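# Beans, brush, dustpan

I don't believe in dustpans. I own one, like everybody, and I've bought more of them than I want to add up, but I have never met one that does what the cardboard sleeve says it does. "Picks up everything in one pass" was the wording on this one. It came from the Drenisitz shop in Ullgate, where it hung on a wall of very similar ones, and the sleeve also had a little drawing of a crumb looking worried.

So, a few pictures and some grumbling. The mess is dried beans on a white tabletop, red kidney beans with small green ones mixed in. I cook a lot of beans, and I spill a lot of them, usually when the bag gives way at the seam. A 300 gram bag covers far more table than you'd expect from looking at it in the cupboard.

## The brush

Orange plastic handle with a slight bend in it, gray and black bristles, an oval hole at the top of the handle for hanging it up. I was ready to dislike the bend. Most "shaped" handles are shaped for a hand I don't have, and they make you hold the thing one way whether you like it or not.

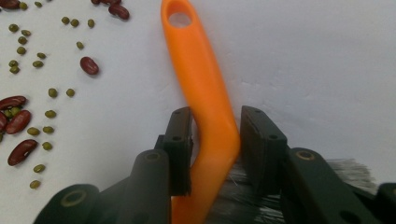
The hole I'll give them. I've had brushes with a hole so small it only fit a panel pin, and one with a string loop that rotted through by March. A big smooth oval goes over any hook in the house.

Bristles are where I get picky. Soft bristles are lovely on flour and useless on anything with weight. They bend, the bean stays where it is, and you end up stroking it. Stiff bristles go wrong in the other direction: they bend, then let go all at once, and the bean is under the stove. The sleeve called this set of bristles "all-purpose," a phrase I have learned to read as "we didn't decide."

On kidney beans it's decent if you go slowly. Short pushes, brush kept low, no flick at the end. With a flick you might as well throw them by hand. The small green ones are a different animal because they roll. A kidney bean slides a bit, rocks and sits down. A little round one keeps going, and it will find the one direction you hadn't blocked.

The sleeve claims 100 uses before you see any wear on the bristles. I would love to know what counts as a use. One sweep? One whole kitchen? I've had mine long enough that a few of the outer bristles have started to lean, and I wasn't keeping a tally.

## The pan

Gray plastic, shiny, a big one, with an orange strip along one edge and fine lines across the flat part. The shininess bothers me more than it should. Glossy plastic looks great in the shop and shows every scratch after a month in a drawer with the cheese grater. It also hangs on to dust. You tip it over the trash, you tap it, and there's still a gray film that you have to wipe off with a damp cloth, at which point you wonder why you didn't use the cloth to begin with.

The size is fine for a floor. On a table it's a lot of pan. I had an old metal one from Sutter that was half as wide, and I could lay it down between the plates without moving anything. It rusted, so I'm not holding it up as a triumph.

My rule for any dustpan is the line test. You sweep a pile in, lift the pan away, and look at the line left behind where the edge was. With flour there's always a line, on every pan I've tried, and I've stopped being angry about it. With beans there shouldn't be one, but you do get stragglers that bump up against the edge and refuse to climb. A thinner edge helps. Pressing down helps too, for a while, until the plastic takes on a curve and the middle no longer touches the table.
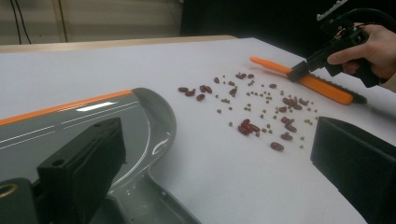 I've read the reviews on the Musia home forum, all 176 of them on the day I looked, and nearly everyone there gave this set top marks within a day or two of buying it. That tells me it arrived. I'd sooner hear from people who have dropped it down the basement stairs. There was one long complaint about the handle working loose, and the reply from the seller was a coupon.

My table is 72 centimeters high, and that matters more than the bristles do. Anything that gets past the pan goes over the side and hits the floor hard enough to bounce. The obvious answer is to hold the pan level with the tabletop, below the edge, and sweep everything off into it. I've tried that with every pan I've owned. It works for crumbs. With beans you get most of them in, and you hear the rest of them.

What I do these days, for what it's worth:

- pan flat on the table, flat part toward the spill, and don't chase with it
- big beans first, from the outside in
- small round ones last, with the brush nearly lying down
- fingers for whatever is left, and there's always something left

Fingers would have done the whole job, of course. I timed it once out of spite, one bag by hand and the same bag with the brush, and the brush won by so little that I'd put it down to my having practiced on the first lot. If you have bad knees and the beans are on the floor, that sum changes and I'd take the brush.

Verdict so far: it's a dustpan. The brush is better than I expected and the pan is bigger than I need. "Everything in one pass" is nonsense, three passes is closer, and there was a kidney bean behind the bread bin this morning that could have come from any of the spills since I bought the thing. I'll add to this page if the bristles give up or the orange strip starts to lift.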